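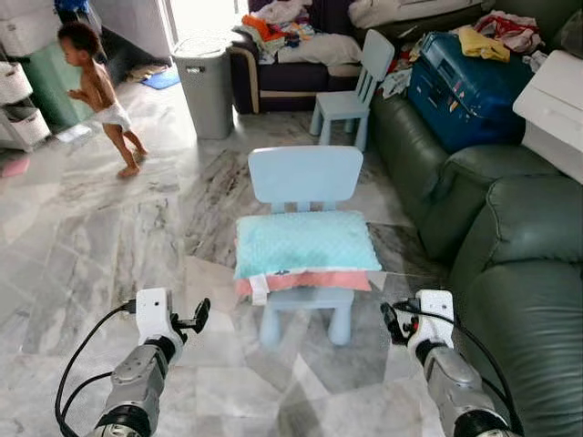

Parents should be able to read a care label without a magnifying glass, Barış Kocabaş told the launch meeting in Prenddale, and the new symbols go a fair way towards that.

Rivar publishes revised care labelling for children's bedding

PRENDDALE, November 14, 2020 – Rivar, the household textiles supplier, has published a revised care labelling specification for its children's bedding. It applies to cot quilts, fitted sheets and pillowcases made from May onwards. Stock already in shops will keep the old label.

The specification sets a minimum symbol height of 6 mm. Wash, bleach, drying, ironing and dry cleaning symbols are printed in that order on a single line. Fibre content moves to the reverse of the label, in English only, with other languages supplied on a paper insert.

Labels are woven in polyester satin and sewn into the side seam with a folded end. The previous heat-cut edge has been withdrawn following complaints of scratching.

Testing was carried out by Pesex on 19 fabric and label combinations. Each was washed at 40 degrees, tumble dried on a low setting and checked for legibility, shrinkage and loss of colour. Two combinations failed on legibility and were sent back to the mill, Stamatopoulos, for a change of ink. Both passed on retest.

Retailers holding more than 1000 units of current stock may ask for replacement paper inserts free of charge. Smaller orders will be dealt with through the usual trade account. Product codes and prices are unchanged.

The full specification, with drawings of the label positions, is available from the Rivar trade office in Prenddale. Fabric samples can be requested at the same time.

ENDS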